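What I'd Tell Myself Before the Budget Meeting
8 December 2018

I promised Shirley Staniforth I'd write up how we planned the spending for our arm stations at Bloxham, so pour yourself a coffee, as I do go on a bit. We priced the arms down to the last bolt and then gave the table one line, "bench, misc." Oh dear! A good butcher-block top takes longer to arrive than you'd think, and ours held everything up until June.

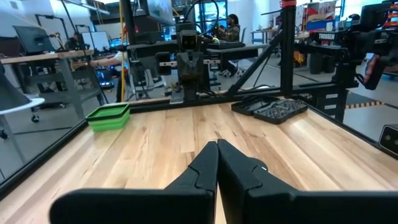
The second thing I underpriced was small stuff. Bins, socket sets, cable, tape for the floor (you always want more tape). I had put down $199 for the lot, and Beverley Pilkington over at Hasstead laughed kindly and told me to send her the real number later. It took 13 separate orders, and I'm still finding receipts in my coat.

Then there's spares. We asked Mikuris and Drurkora for quotes on grippers, and I wish I'd asked both of them for the price of two extra sets of fingers at the same time, when they still wanted our business.
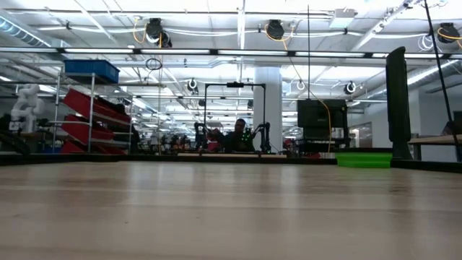
The view across a long wooden tabletop, with cable reels overhead.

Next year I'm starting the spreadsheet with power and storage and working my way up to the arms. Shirley wants a copy, and if you'd like one too, leave me a note in the comments.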